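Last changed: August 20, 2021

# Questions about the Burkamton chapel walk and the Mevitz reading room

Many people write to us before they visit Burkamton, and the questions are often the same. I collected the answers on this page. If something is missing, please write to me (Trí Vi) at the address in the newsletter.

## What is the chapel walk?

It is a walk through the old part of Burkamton, past the places where the independent congregations met. We begin at the railway station and finish at the hill cemetery. On the way there are two chapels still in use, one that became a dance school, and the rented hall on Mamby Street where the Brethren gathered before they had a building of their own.

## How long does it take?

Plan for a full morning. The walk itself is not long, but the cemetery is steep and people like to stop and read the stones. If you walk slowly, please tell us when you sign up, and we will leave out the path behind the mill – it has high steps and no rail.

## Do I need to pay?

No. There is a box for gifts at the end and the money goes to the repair of gravestones. Nobody will ask you about it.

## How large are the groups?

We take up to 29 people. With a larger group the ones at the back cannot hear, and the path between the graves is too narrow.

## Do I have to be a believer to come?

Not at all. We have had teachers, students of architecture, and families who are looking for a great-grandfather. The guide will speak about faith, because these people cannot be understood without it, but you will not be asked what you believe. At the cemetery we read one short psalm. You may stand aside for this if you prefer.

## Can I go inside the chapels?

Usually only in the one on Well Lane. The other congregation has its own meetings and we do not want to disturb them. The dance school lets us look at the gallery in October, when its classes have a break. The original benches are gone, but the text painted over the door is still there and can be read easily.

## Which graves do you visit?

We always stop at the grave of the first minister on Well Lane and at the Khúc family plot, near the upper gate. The Khúc family came to the town in 1977 and opened their home for a Bible study, and from this study grew the Vietnamese fellowship that still meets here. Other graves depend on the guide and on the weather.

If you want to find one grave in particular, send the full name and the year of death some time before. The cemetery register is not in order of the alphabet, so a search on the same day is almost never possible.

## What is the Mevitz reading room?

The reading room keeps the books and papers left to us by the Mevitz family, who printed hymn sheets and tracts in the town for three generations. The catalog now has 1237 entries. Most of them are pamphlets, but there are also letters, Sunday school registers, and the minute books of two congregations that do not exist anymore.

## How can I visit the reading room?

By appointment only. Write to Tuấn Bạch and say which subject or which name interests you. He will prepare the boxes before you come. Pencils and laptops are allowed, pens are not.

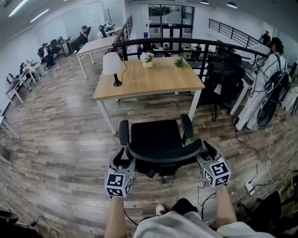 ## May I borrow a book?

The books printed by the family cannot leave the room. For newer books, such as the commentaries and the local histories, you may take up to two home for a month.

## Can you make copies for me?

Yes, if the paper is strong enough. The first 5 pages are free and after this we ask for a small amount per page. Letters that mention living persons are not copied – please do not be offended if we say no to this.

## I have old family papers. Do you want them?

We are glad to look at them. Please do not repair anything with tape and do not remove letters from their envelopes, as the postmark is sometimes the only date we have. If you wish to keep the originals, we can scan them and give them back to you.

## Where can I park?

Behind the station. The cemetery gate has only two places, and these are for people who cannot walk up the hill. From the station to the reading room you need ten minutes on foot, all of it flat.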